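Subject: Re: Drolthorpe open day, worth the drive?
From: Yara Bataineh
Date: Mon 16 April

> Did anyone make it to the Lukness demo at Drolthorpe?
> I have 18 students asking whether laundry is solved.

I went. Laundry is safe for now. They skip the lab bench and do it on a bed, flowered quilt and all, with grippers held by hand. The jeans were already folded in a stack, so I can't tell you who deserves the credit.
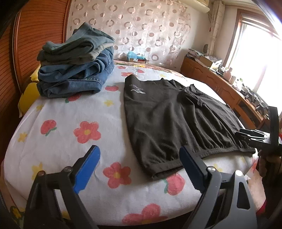
Dark top laid out on the quilt, grippers at the ready.

The talk promised 800 folding runs by July. Jabłońska asked how many would involve a hood, and got a long answer about fingertip pads.

I did like that they work with ordinary wrinkles. Black fabric bunched up into a knot is a nasty thing to find an edge on, and I've watched grown men give up on it. 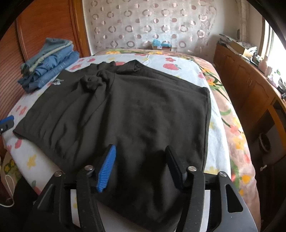
The handout is thin, 2 pages, mostly logo. Trarnell has a spare copy if your students want it. Park behind the building, and skip the coffee.

Yara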